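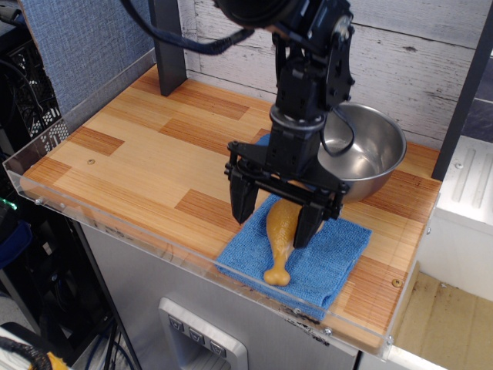
3. How small arts groups live with a funding calendar

When we first sat down with the people who keep small arts groups running, we expected to hear mostly about the size of their grants. We did hear about that (and at some length!), but the talk kept drifting back to dates. Of the 35 groups in our study, 25 receive most of their yearly income from one town or county, and for those groups the application deadline shapes nearly everything else, from when the board meets to when the front desk can take a vacation.

The towns of Asska and Sevcombe make a helpful pair, as they are close in size and spend similar sums on culture. Asska takes requests in November and closes the window at noon, with no grace period at all. Sevcombe lets a late group apply for a second round, though the second round can pay out no more than 70 percent of what the group received the year before. We had guessed that the softer rule would lead to more late requests, and it did, but only by a little, and the same two groups made up most of the difference.

Figure 2. Robotic gripper above a toy drumstick on a blue towel.

What seemed to matter a good deal more was how many people in the group knew how the form worked. At the Mavromatis Gallery in Asska, the whole job sat with the director, Keisha Calloway, who had done it for years and kept most of the details in her head. "I could fill it out in my sleep," she told us, "and that was the trouble, I suppose, as I was the only one who could." The Zillier Players, across the river in Sevcombe, split the work between the bookkeeper and a board member, and they were kind enough to show us the shared folder where they keep old budgets, letters of support and a rather charming list of past mistakes.

We should add a word of caution. Our interviews ended on Mar 11, 2024, before either town had voted on its new budget, so we can't say how the latest requests were received. We also spoke mainly with directors, who may well remember a missed deadline differently than the city clerk does. Section 4 turns to the clerks and to the reminder letters they send.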